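Re: [oldkitchens] tile counter w/ multiple sinks, keep or rip out?

Quick one before I have to run, will try to go thru your points in order. Sorry for the delay, the list digest (no. 141) went to spam and I only dug it out this morning.

Short answer is keep it. Long answer below. Ours is the same kind of setup, pinkish tile counter, little dark red tiles around the big sink, second sink to the right, and the small round basin by itself out front. Faucet comes out of the wall. I cursed all of it the first winter and now I'd be sorry to lose it. Mostly.

The small round one gets more use than you'd think. Anything tall or drippy goes over it, funnels, wavy-rimmed stuff that won't sit flat on a rack. Keeps it away from the dishes.

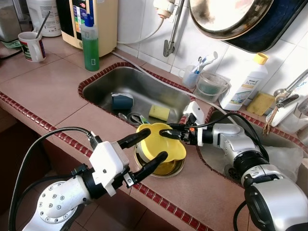 Tahsin Marikar wrote:
> Hi all, new here. We took over a kitchen with a tiled counter and more
> sinks than we know what to do with. One big, one next to it, and a round
> one that looks like it belongs in a bar. Contractor wants to take the
> whole run out and put in a slab. He quoted 600 just for demo and hauling,
> before any new counter.
>
> My questions:
> Is the round basin good for anything or should we cap it?
> How do you keep the grout from going black around the sink edge?
> Wall faucet, does yours splash the back tile as bad as ours?
> Anybody used the Stodis sealer? The store pushes it hard.
>
> My mother in law says tile counters are where crumbs go to live and she
> may be right. I just hate throwing out something that works.
>
> Tahsin

OK so.

Round basin. Don't cap it. Put a decent strainer in and leave it in there. Mine was missing when we moved in and stuff went straight down, I had the trap apart twice before April. Measure the opening first, don't trust the label on the package. I bought a Hashemi one from the hardware store that said it fit everything and it rocked like a bad table. Took it back. The one that finally worked came out of a junk drawer at a yard sale.

What I use it for: dumping the end of a cup of coffee, rinsing paintbrushes (only water based), straining rice. Rinsing funnels and so on like I said. Also when the big sink is full of dishes, and it's always full of dishes, you still have a drain you can get at. That alone is worth keeping it. I drained pasta in there last night with the big sink packed.

Grout. Real answer is keep wet junk off of it. Sponge sitting on the tile trim overnight = black line by the end of the month. I keep sponges down in the sink or up off the counter, never on the edge. For what's already black, baking soda paste and an old toothbrush, leave it while you eat lunch, scrub, rinse, wipe dry. The wipe dry is the part everybody skips incl. me. If it doesn't come out after a few rounds its not dirt, it's the grout going, and you need to rake that bit out and redo it. An easy job on a small run, do it on a day you can eat out.

Corners go first. Look at the front corners of yours, under where you stand and drip.

Dishes. You didn't ask but it matters. I put plastic cups and the light stuff in last, on top. Little metal bowls and forks underneath. The red trim tiles chip if you bang a pot on them so I lift things OVER the edge, don't drag. Sounds fussy, you get used to it in a week. Forks are the worst, they slide under a bowl and then somebody yanks the bowl.
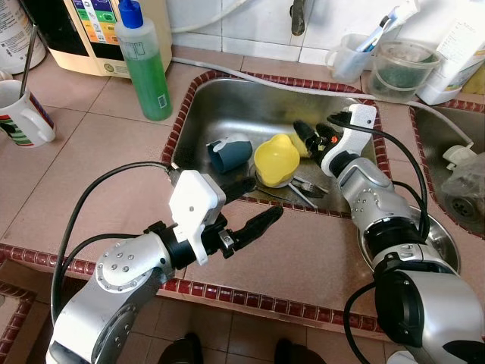
Same goes for cast iron. I had a skillet take a nick out of the trim and matching that dark red took me forever. Salvage place had a box of near misses, and I ended up with one that's a shade too brown. You'd never see it, I see it every day. So if your contractor does pull anything, get him to save the trim tiles in a bucket, even broken ones. Somebody on this list will want them. I will want them.

Wall faucet — yes it splashes. Two things helped. Turn the spout so the water lands nearer the middle of the big sink, and turn the pressure down at the stop valve a hair. Back wall here is plain white tile so it wipes off with a rag and dish soap. If yours is painted above the tile line I'd run the tile up higher before touching anything else. Cheaper then a new counter by a mile.

Stuff at the back of the counter, keep it to what you don't mind wiping under. Soap bottle, a mug for spoons, whatever you reach for daily. Everything big I'd hang. We hang the big round pan and the ladle and it freed up a ton of room, plus the grout back there finally dries out.

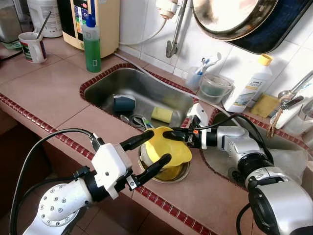

Sealer. Used Stodis once, it was ok, went on easy, smelled for days. Wore off around the sink first, naturally, that's where you want it. The Esier one I liked better, thicker, took two coats. Neither does anything if the grout is damp going on, so leave the sinks alone overnight before you start. Do a test spot in back first, it darkened mine some.

About the demo quote, I'd put the 600 into regrouting and a good strainer and see how you feel after a summer. You can always rip it out later. You can't put it back, nobody sells that trim anymore that I've found (if anyone knows a source PLEASE post it).

Crumbs, yes, your mother in law has a point. Dry brush before the wet rag, otherwise you're making paste.

Tahsin if you post the measurement of your round opening I'll check it against mine, I have a spare strainer I could mail you. Out till tonight, will read replys then.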